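How does a watch know what time it is?

by Maham Bajwa
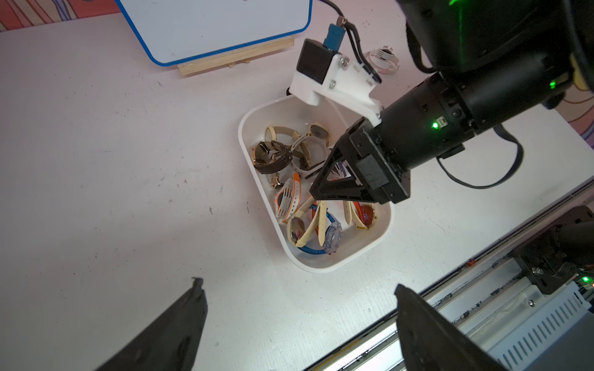 What makes a watch tick?
A tiny part inside it moves back and forth at a very steady speed, and the watch counts those movements and turns them into seconds.

Let me start with something you can try. Tie a button to a bit of string, hold the top still and let the button swing. Now shorten the string and try again. It goes faster, doesn't it? What's clever is that on the same bit of string, a little swing and a slightly bigger swing take almost exactly the same time. Clockmakers got very excited when they found that out, and that's why grandfather clocks have a pendulum.

You can't wear a pendulum on your wrist, though. Imagine running for the bus! So old-fashioned watches have a small wheel instead, with a spring as thin as a hair curled up in the middle. The wheel turns one way, the spring pulls it back, it turns the other way, and off it goes again. I had my gran's wind-up watch when I was nine and I used to fall asleep with it against my ear.

The power comes from a second spring, a much stronger one. When you wind the watch you are coiling that spring up tight, and it spends the next day or so slowly uncoiling. Forget to wind it and the watch stops. (I forgot a lot. I was late for swimming a lot.)

Most watches today are quartz watches. Quartz is a kind of crystal, and you might well have some in your garden, because plenty of sand and pebbles are made of it. If you put electricity through a carefully cut piece of quartz, it shivers. It shivers 32,768 times every second, which is far too fast to see! A little chip counts every one of those shivers, and when it gets to 32,768 it says "right, that's one second" and starts again. The battery gives it the electricity, and on a watch with hands a tiny motor pushes them round.

Why such a funny number? Start with one and keep doubling it: 2, 4, 8, 16 and so on. Do that 15 times and you land on 32,768. Chips are very good at halving things, so they just halve that number until they get back down to one.

Even a quartz watch drifts a bit. It might be wrong by 20 seconds after a month or two, and being very hot or very cold can make it worse. If yours is slow, just ask a grown-up to help you set it against a phone.

Something to do at home: find a clock with a second hand, shut your eyes and open them again when you think a minute has gone by. My best go was 27 seconds out - my brother's was 132 seconds long, but I think he nodded off.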